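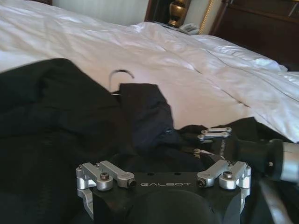 Laborbuch Datenaufnahme, Projekt Jorum
2019-04-04

Aufgabe heute: dunkle Kleidung vom Bett aufnehmen, Bügel herausziehen, Teil glatt ablegen. Teleoperiert, beide Arme, Handgelenkkameras links und rechts plus Kopfkamera. Stand vor Beginn: 2.829 Episoden im Gesamtsatz, davon 311 mit Bügel. Die Bügelfälle sind weiterhin der schwächste Teil.

Aufbau wie gestern, Bett mit weißer Decke, Decke absichtlich nicht glattgezogen. Kleidung nur schwarz und dunkelblau, mehrere Teile übereinander. Einer der Haufen ist dunkelblau auf schwarz, der Bügelhaken schaut oben heraus, der Rest des Bügels steckt im Stoff. Genau diese Lage hatten wir bisher kaum drin.

Belichtung: Automatik zieht wegen der weißen Decke herunter, der schwarze Stoff säuft dann ab. Auf der Handgelenkkamera sind die Falten noch zu erkennen, auf der Kopfkamera fast nicht mehr. Auf festen Wert umgestellt, Decke jetzt etwas heller, Stoff deutlich besser. Wert steht in der Konfigurationsdatei. Bitte nicht wieder auf Automatik stellen, sonst passen die Serien nicht zusammen.

Serie A: nur rechter Arm greift, linker wartet offen über dem Bett. Lief ordentlich. Zwei Abbrüche, beide Male hat sich ein Finger im Stoff unter dem Haufen verfangen und das untere Teil kam mit. Episoden behalten, Label »mitgezogen«.

Serie B: rechter Arm hält den Stoff, linker nimmt den Haken. Deutlich schwieriger. Der Haken ist dünn und kippt weg, sobald man von der Seite kommt. Von oben mit fast geschlossenen Fingern geht es besser. Wenn der haltende Greifer zu tief im Stoff liegt, verliert man ihn in der Kopfansicht – schwarz auf schwarz, man sieht nur noch die silbernen Gelenkstücke. Für den Bediener lästig, für den Datensatz vermutlich brauchbar.

Segmentierung mit Brudent über die ersten Episoden laufen lassen. Greifergehäuse und Kleidung werden öfter zu einer Maske verschmolzen. Vorschlag: Greifermaske aus der Kinematik rechnen und abziehen, nicht aus dem Bild schätzen. Handgelenkansicht ist unkritischer, der eigene Greifer liegt dort immer an derselben Stelle.

Ablage: Rohdaten auf Avram, Ordner nach Serie getrennt. Zeitstempel der beiden Arme liefen beim Start auseinander, nach Neustart des Aufnahmerechners in Ordnung. Alles vor dem Neustart ist im Protokoll als »sync prüfen« markiert.

Offen:
Serie B mit hellem Bügel wiederholen
Reihenfolge der Teile im Haufen mitschreiben, fehlt bisher im Formular
Regel festlegen, ab wann eine Episode als Fehlgriff zählt – Banano zählt jeden zweiten Anlauf, wir nicht
Fingerspitzen links auf Abrieb ansehen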